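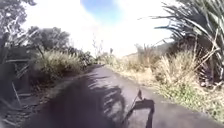

Tullio Piras achava que era a antena, e disse isso pelo rádio antes que eu largasse a mochila. Respondi que primeiro ia ver o conector.

O Wurkidia tinha perdido o sinal 2 vezes desde a saída da Plelley, sempre com o mastro de pé e a bateria boa. Agachei no asfalto, desliguei a chave geral e soltei a tampa de trás. A base do mastro girava meia volta com a mão – a contraporca tinha afrouxado. Limpei a rosca, troquei a arruela e apertei tudo de novo. O cabo estava gasto na curva. Passei fita e anotei no caderno: trocar em dezembro.

– E então? – perguntou Tullio.

– Era a base.

– A base é da antena.

Não discuti. Liguei a chave e esperei o rádio subir. Levou quase 115 segundos. Guardei as ferramentas, dei o comando e fui andando atrás dele, com a arruela velha no bolso.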